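Chapter 6

Rendering the Wrist View

6.1 What this chapter covers

Chapter 5 ended with a controller that could follow a joint path in simulation and report its state at each step. That controller had no eyes. This chapter adds a camera at the wrist and treats the rendered picture as an input to control, with all the faults that an input can have.

The reader should already be able to load an arm model, set its joint values and step the simulator by hand. The exercises use the Tekach simulator and the Drelten planning library, in the versions installed in Chapter 2. Nothing in the chapter depends on a particular arm, but the listings assume a parallel-jaw gripper with two fingers and a camera fixed to the link behind them.

6.2 Why the wrist view is awkward

A camera fixed to the room sees the arm move against a still background. A camera fixed to the wrist sees the reverse: the gripper base keeps its place in the picture and everything else moves. Three consequences follow.

First, a large share of the pixels carries no news. The gripper base is drawn in the same position at every step, and the fingers change only when the jaw opening changes. A policy trained on such pictures can reach a low training error while paying little attention to the rest. Section 6.4 shows how to build a mask from the gripper geometry and how to test whether the mask helps.

Second, the view is often poor in landmarks. When the wrist points away from the work surface, it may face only the walls of the room. A plain wall gives the pose estimator nothing to hold on to. A wall with a repeating pattern is worse, as many positions produce nearly the same picture and the estimator may settle on the wrong one with high confidence.

Third, a pattern seen at a steep angle shrinks with distance until its marks are close to the size of a pixel. Beyond that point the renderer must blur them or let them flicker from step to step. The flicker is easily taken for motion. Texture filtering, covered in Section 6.5, removes most of it at a modest cost in drawing time.

6.3 Choice of wall texture

Room textures are commonly drawn at random for each episode so that a policy does not learn one background by heart. The set supplied with this book holds 108 textures, of which some are flat colours and the rest are patterned. Each wall is assigned its texture separately, so a flat wall and a patterned one may share a corner.

Such a corner is useful. Its vertical edge is sharp, it does not repeat, and it fixes the heading of the camera well even where the pattern itself does not. Dönmez's method, named after Hatice Dönmez and used in the Ullton exercises, weights edges of this kind above all marks inside the pattern. The default settings allow 300 candidate edges per picture. Reducing the limit to 260 shortens the search slightly and has not changed the result in any exercise given here.
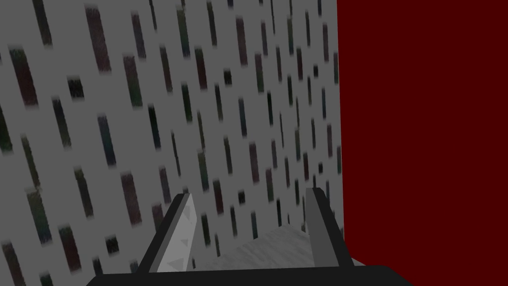 Before going on, set the random seed as described in Appendix B and check that two runs give identical pictures. If they differ, the usual fault is a texture loaded after the first step. The Czerwiński room file avoids this by loading all its textures at start-up, and it is the one assumed from Section 6.4 onwards.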